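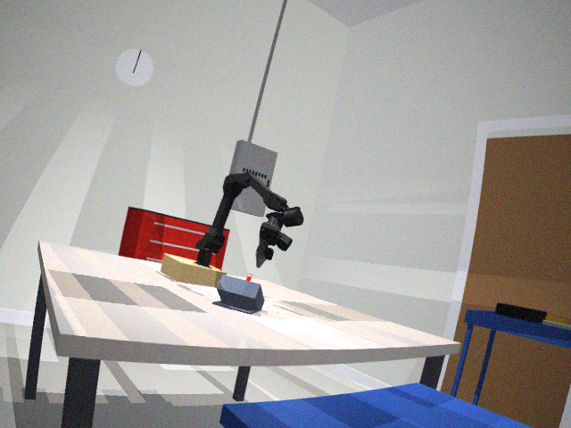
Figure 7.1 A bench-mounted arm in a simulated workroom, with its gripper empty above the table.

Chapter 7
When the bench gets a new neighbour

I spent my first working summer at Wainwright, putting small parts into slightly larger parts. You picked one up, turned it the right way round, dropped it in, and reached for the next. By the second week my hands did it without me and I could hold a whole conversation about somebody's kitchen extension while the tray filled up. I mention this because the job I had is more or less the job this chapter is about, and I'd like you to keep a real person at the bench in your mind while we get through the theory.

In Chapter 6 we looked at big automation, the kind that arrives on lorries and needs its own building. The arm in Figure 7.1 is a different sort of animal. It lives on a table. There's a tool cabinet behind it, a clock on the wall and a door to walk in by, so it's a room most of you would recognise from a workshop or a repair shop. Machines of this size go into places where people already work, and that changes the questions we need to ask.

The longest case in the chapter comes from Pastenberg, where a firm called Linuvberg repairs and tests small pumps. It has 66 people on the books. One April it put 2 arms into the testing room, run by a planning program called Worklow, and I was lucky enough to be allowed to hang about with a notebook for a good part of the following year (and to drink a great deal of their tea).

The managers told me the arms would take over the "boring bits". I wrote that down and underlined it, and then I went and asked the testers which bits were boring. I got a different list! Loading the test rig was on the managers' list, but several of the testers rather liked it. It was a breather between two fiddly jobs, and it was when they chatted. What they couldn't stand was the paperwork at the end of a batch, which the arms didn't touch at all. So the change took away a rest and left the chore where it was, and for the first couple of months people went home more tired than before, even though they were lifting and carrying less.

Have a think about that before you read on. We usually measure a task by how long it takes or how often it's repeated. A batch of 1,270 seals looks like 1,270 identical little tasks on a spreadsheet – and to the person doing them it may be a morning with a rhythm, a few natural pauses and a bit of gossip. Section 7.2 gives you a way of writing down a job that leaves room for those things. It's slow to do properly and I'd still ask you to try it on a job you've had yourself.

The second thing that shifted was who knew what. An experienced tester could feel a bad seal as it went in. Once an arm was doing the pushing, that knowledge had nowhere to go, and some of the older hands felt, with good reason, that they'd been moved from doing the work to minding it. Others took to the new set-up straight away and were soon changing the pick positions themselves, which wasn't in anybody's job description or pay grade. We'll come back to the row over pay in Section 7.4, as it ran for more than 7 months and both sides had a point.

I should say where I stand. I'm fond of these machines and I'd have given a week's wages for one during that summer at Wainwright, at least on the hot afternoons. I also think most of the trouble at Linuvberg could have been spotted by asking people about their day before the order was signed.

Before you start Section 7.1, jot down a job you know well and split it into the parts you would happily hand over and the parts you'd want to keep. Hang on to the list. You'll need it for the exercise on handovers, and I suspect you'll want to cross a few things out by then.

7.1 What counts as a task?

Let's begin with the word itself, as we've been using it rather loosely. A task, for our purposes, is a piece of work with a start and a finish that the person doing it would recognise.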